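Report of a visit to the Talon surfacing works

Purpose of the visit

The visit was arranged as part of the continuing review of finishes for public counters, reading room tables and refreshment areas. The present specification was drawn up when most of our buildings were still heated by coal, and several of the products named in it can no longer be bought. Members of the estates group travelled to the Talon works on 29th March and were received by the production and sales departments. The party was on site for 3 hours.

The works

Talon occupies two long sheds beside the canal, with a yard between them for deliveries. Decorative sheet is made in the first shed and bonded to board in the second. The firm employs 308 people across both sheds and the offices, and runs an apprentice scheme which took its first entrants last October.

Printed paper arrives on reels and is held in a conditioned store before use. The party was shown how the paper is soaked in resin, dried, cut and laid up in stacks between polished steel plates. The stacks then go to the press. The noise in the press hall was considerable and ear protection was worn throughout. Questions were taken afterwards in the canteen.

Colour matching is still carried out by eye. Each batch is compared with a master sheet under three kinds of lamp, and a second member of staff must agree before the batch is released. The group noted that the written record of these checks was complete and easy to follow.

Patterns and ranges

Talon sells its patterned sheet in two ranges. Kaewkla consists of plain colours and fine weaves. Brulelico is the stone and marble range, and was of greater interest to the group, as the existing counters in the older branches are veined and any repair has to sit beside them without drawing attention.

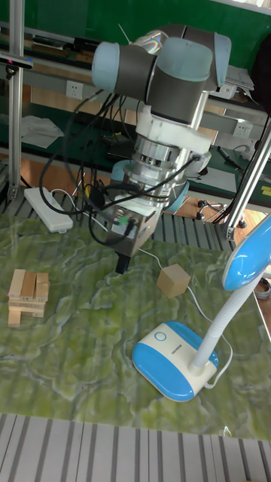

The sales department explained that a veined pattern must repeat at some point, and that the length of the repeat largely decides whether a long counter looks convincing. Short repeats are cheaper to print but become obvious on any run longer than a doorway. The group was advised to ask for full-width samples before ordering, and to view them from the public side of the counter. Small swatches had led us astray in the past, most recently at the Sonton branch, where the chosen green proved much stronger in place than it had seemed on the card.

Cost and supply

The minimum order for a standard pattern is 40 sheets. A pattern printed to our own design would require an order of 500 sheets, and this is beyond any likely need. Standard patterns are kept in print for as long as demand allows, and customers are given written notice before one is withdrawn.

Matters to be followed up

Full-width samples of four Brulelico patterns are to be requested and placed on trial at Sonton. Branch staff will be asked for their views on glare and cleaning. Talon has agreed to supply its care instructions in large print. The question of edge trims was not reached during the visit and will be taken up by letter.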